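Review: Tayla Bolger's "Two Verses Short," as an audiobook

Tayla Bolger's memoir came out in hardcover in April, and I put off reading it. I own most of her records, and I have been let down by enough singers' books to be careful. A friend told me to skip the print edition and get the audiobook, which Bolger reads herself. I listened to it over six evenings, mostly while cooking.

The book covers her childhood in Sinwood, her years playing motels and county fairs, and the long middle stretch when she wrote hits for other people and couldn't get a record of her own released. She is frank about money. She names what she was paid for her first cut, 300 dollars, and explains how she signed away the rest. She doesn't sound bitter about it. She says she needed a transmission.

The best chapters are about Beryl Oakley, the fiddle player who traveled with her for most of her career and died before the book was finished. Oakley taught her to read a contract, drove the van, and once walked her out of a club in the middle of a set because she was too sick to stand. Bolger reads these parts slowly. In one place she stops, and the producer left the pause in.

Her reading voice is lower than you might expect from the records, and a little rough. She doesn't do voices for the other people, apart from her first manager, Roland Rowbotham, who gets a kind of flat bark. It's funny the first time and tiring by the fourth.

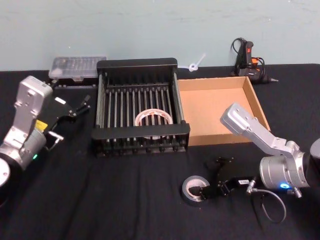
3 min read

The weak part is the last third. Once she has her own label deal with Cosberg, the story turns into a list of studios and awards dinners. Whole years go by in a paragraph. Her second marriage gets less time than a dispute over an album cover. I understand that she may not want to talk about it, but she brings it up twice and drops it both times, and that made me more curious than if she had left it out.

There are also two chapters that the print edition handles with photographs, and the audiobook just has her telling you what is in them. It works for the one of her father's store. It doesn't work for the tour posters. A PDF comes with the download, but I couldn't get it to open on my phone and had to look at it later on a computer.

What the audio version has over the book is the music. At the end of most chapters she plays a verse or so of a song on guitar, recorded in her kitchen. Chelsea Wragg sings harmony on a few of them. "Gosling," which was always buried under strings on the record, is much better this way, and I've gone back to it several times. The new song at the very end, "Huvance Road," is only a minute long and seems unfinished.

The sound is clean for the most part. The level drops in chapter 11, enough that I had to turn it up and then back down again when the guitar came in. Chapters are marked by number only, with no titles, so finding a passage again takes some hunting.

If you want dates, sessions and who played on what, Roland Rudd's older biography is still more useful. He talked to the band members and she mostly doesn't quote them. If you want to hear her tell it, get this one, and get the audio. I would borrow it from the library first if you only know the hits.

Four stars for the first two thirds, two and a half for the rest. I'm keeping it for the Oakley chapters and the kitchen recordings.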